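Suletska Board Portal: Set-up Guide for Incorporated Associations
Section 4. Configuring the conflict of interest register

4.1 Before you start
You need Secretary or Administrator rights. Users with Member rights can lodge a declaration but cannot create or alter the register. Have the following ready:
- the current rules or constitution of the organisation
- a list of office bearers with the start and end dates of each term
- any existing paper register

The register should be created before the first meeting is scheduled in the portal. If meetings already exist, see 4.5.

4.2 Create the register
1. Sign in and open Governance > Registers.
2. Select New register, then Conflict of interest.
3. Enter the legal name of the organisation exactly as it appears in the rules. Trading names go in the Alias field.
4. Under Declaring persons, tick each office bearer. Chief executives and other senior staff are added separately under Staff.
5. Set the notice period. The default is 7 days before the meeting. The portal closes the declaration form at midnight on the last day, local time.
6. Select Save as draft.

Note: A draft register is visible to Administrators only. Declarations cannot be lodged against it.

4.3 Set the materiality threshold
1. Open the draft and select Thresholds.
2. Enter the dollar amount above which a financial interest must be declared. Cents are ignored.
3. Enter the amount above which the interest is also flagged to the chair. This must be higher than the first.
4. Select Apply to related parties if your rules extend to spouses, children or controlled companies.

In the sample file supplied with the portal the two amounts are $900 and $4,000. They are placeholders. Check your own rules before publishing.

Caution: Lowering a threshold after publication reopens every declaration lodged in the current term and sends a notice to each declaring person. This cannot be reversed.

4.4 Import an existing register
1. Download the CSV template from Registers > Import.
2. Enter one interest per row. The Nature of interest column accepts 298 characters; longer text is truncated without warning.
3. Enter dates as DD/MM/YYYY, for example 24/01/2022. Other formats are rejected.
4. Upload the file and review the exceptions list.
5. Correct the exceptions and upload again. Rows already accepted are skipped.

Organisations moving from Idorus should export with the Closed interests box ticked. Otherwise lapsed interests are lost and the audit history will be incomplete.
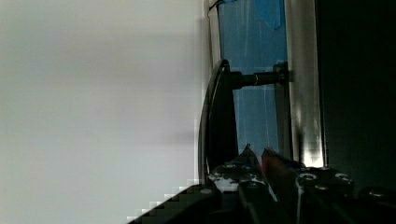
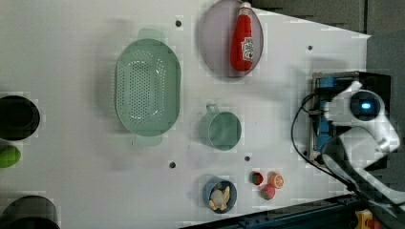
4.5 Link the register to meetings
1. Open Meetings > Defaults.
2. Turn on Table register at item 2. The register is then inserted in every new agenda after apologies.
3. For meetings already scheduled, open each one and select Rebuild agenda. Manual edits to the agenda are kept.
4. Choose whether a conflicted member is blocked from the relevant papers or only marked in the minutes. The setting applies to the whole organisation and cannot be varied by meeting.

Note: Blocking a paper does not recall copies already downloaded or emailed.

4.6 Publish
1. Return to the draft register and select Check. Any missing term dates are shown in red.
2. Select Publish. A second Administrator must approve before the register goes live.
3. Record the approval in the minutes of the next meeting.

If your organisation has only one Administrator, add another under Settings > Roles before publishing. Section 5 covers delegations of authority.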